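Home | Desk Care | Storage | FAQ | Contact

Desk and Tabletop Questions
Updated in June by the Darncombe facilities desk

These answers apply to the shared desks at the Sollolgate building. Private offices follow the Janssen lease sheet.
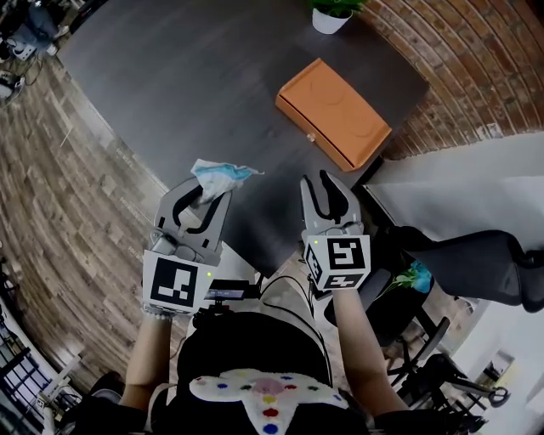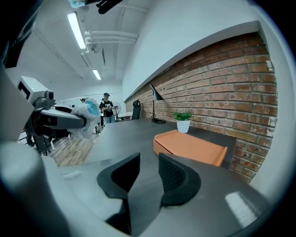

Dark gray desktop along the brick wall, with an orange item and a potted plant on it.

What may stay on a shared desk overnight?
One plant, one lamp and one tray or box. Everything else goes in a locker by 7 p.m.

Where should the plant go?
Against the wall, in a pot with no drain hole or with a saucer under it. Maximum weight with soil and water is 3 kg. Water it at the sink — not on the desk.

How do I clean a dark gray top?
Dry cloth first, then a damp one with 200 ml of water and a drop of dish soap. No scouring pads. Wipe along the length of the desk and dry it the same way. Streaks show most under the ceiling lights.

Can used tissues or face masks go in the desk tray?
No. Put them in a lidded bin. Trays are for pens, clips, keys and similar items.

Can I put a desk against bare brick?
Yes. Leave a finger's width of space and brush the mortar dust off the back edge monthly.

Do chairs have to be pushed in?
Yes, as far as the armrests allow. Chairs without armrests go fully under.

How do I order a replacement tray?
Use Fundov form 453 and state the color and the desk number.

Contact: Darncombe facilities desk, Sollolgate | © Darncombe | Back to top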